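Chapter 7
Packaged Workcells: Reading an Offer and Testing It

Adanech Yilma and Beat Frei
Revised April

A packaged workcell is a robot sold together with the things a buyer would otherwise have to choose and fit: an arm, a hand, a base plate, a stop circuit, the cabling and a set of starter programs. The supplier takes responsibility for the parts working as a set. The buyer gives up some freedom of choice and gets a shorter installation in return.

Chapter 6 dealt with the selection of single components. The present chapter treats the package as the unit of purchase. The running case is the Workus bench kit, offered by Grudico to small laboratories and training shops. The kit is sold in two forms. The base form includes the arm, a two-finger gripper and the stop unit. The extended form adds a wrist-mounted sensing device and a support plan lasting 12 months. Tables and enclosures are left to the buyer in both forms.

An offer for such a kit normally has three parts: the equipment list, the performance statement and the service terms. Of these, the performance statement needs the closest reading. Grudico states that the Workus kit can be taught a new pick in 30 minutes by an operator with no programming background. The claim is testable, but only after several conditions have been fixed. The object must be named. Its starting area on the table must be marked out. The lighting must be stated, and the number of attempts agreed before the first one is made.

The choice of test object deserves more care than it usually gets. Suppliers favor opaque blocks with flat, parallel sides. Such objects are easy to locate and easy to hold, and results obtained with them say little about ordinary goods. A better trial set includes at least one clear container. A tea bottle with a square-shouldered body, a short neck and a black screw cap offers two quite different places to grip, and its clear plastic gives a vision system less to work with than its printed label does. The bottle should be tried upright first, with the fingers fully open at the start of each attempt.

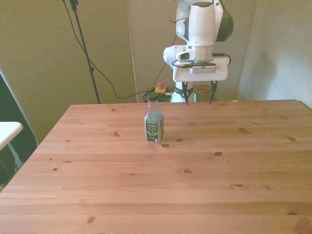
Should a buyer accept the supplier's own test results in place of an on-site trial? Supplier results are useful for ruling a kit out, but the decision to buy should rest on a trial at the buyer's own bench, with the buyer's own objects.

The trial used in this chapter follows a plan written by one of the authors (Frei) for the Siddiqui training shop. It calls for 207 attempts, divided among the objects in the trial set before work begins. An attempt counts as a success when the object is lifted clear of the table, carried to the target area and released standing. Any other outcome is a failure, and the operator records which stage was reached. Attempts halted with the stop button are recorded separately and are not repeated.

Two further quantities are recorded. The first is teaching time, measured from the operator's first input to the first unassisted attempt. The second is recovery time - the interval between a halt and the next attempt. Suppliers seldom quote recovery time. In a shop where one person tends several machines it can matter more than cycle time, and the Siddiqui plan sets a limit of 15 minutes for it.

Service terms are taken up in Section 7.4. The reader should note at this point that a support plan covering "the system" may exclude the gripper fingers, which wear, and the cables at the wrist, which flex with every motion. Both should be named in the contract.

Related sections
6.5 Matching a gripper to a part family
7.2 Writing a trial plan
7.3 Case: the Otis packing bench
7.4 Service terms and spare parts
Appendix C: Blank trial record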